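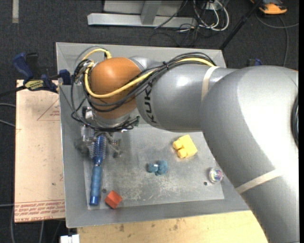

Chapter 3
Mixed Goods in Open Bins

3.1 Scope of the chapter

Chapter 2 dealt with goods of one kind, stored in cartons of a known size. Most household stock does not arrive in that state. A returns room, a charity sorting room or the back of a general shop receives small articles in mixed lots, and these are usually held in open bins until they can be sorted. This chapter covers the choice of bin, the way articles settle in it, and the order in which they should be taken out.

The term 'mixed goods' is used for any lot in which neighbouring articles differ in shape, surface or stiffness. A round hairbrush, a block and a small toy form a mixed lot even when all of them would fit in one hand. Size alone is a poor guide to how an article should be stored.

3.2 The bin

A metal bin keeps its shape under load and is easily wiped clean. Its drawback is a hard, smooth floor on which light articles slide. Where a wall slopes, articles placed against it tend to move down towards the line where wall and floor meet, and a block may come to rest there on a corner or an edge. Straight walls waste less space but make it harder to get hold of an article lying flush against them.

Depth matters more than floor area. Veerle De Bruijn's study of the Nistanville returns depot followed 3,780 articles through shallow and deep bins. Of these, 1,855 were stored in deep bins, and they accounted for most of the articles entered as mislaid. The figures are examined in section 3.6.

3.3 Resting position

An article is said to be at rest when it no longer moves under its own weight. Long articles with a round section, such as brushes with a barrel head and a ribbed handle, have two parts of unequal thickness and seldom lie level. They should be lifted by the thicker part if the bristles are firm, and by the handle if they are soft.

Blocks rest on a face in most cases. Soft or lumpy toys have no fixed resting position and are recorded by colour and greatest length only.

3.4 Order of removal

Articles lying clear of their neighbours are removed first. Articles touching a wall follow, and those lying across one another are left until last. The Brosta system of bin cards, described in section 3.5, uses the same order – with the exception of glass, which is always removed before anything else.

Before reading on, the student should be able to define mixed goods, a sloped wall and a resting position.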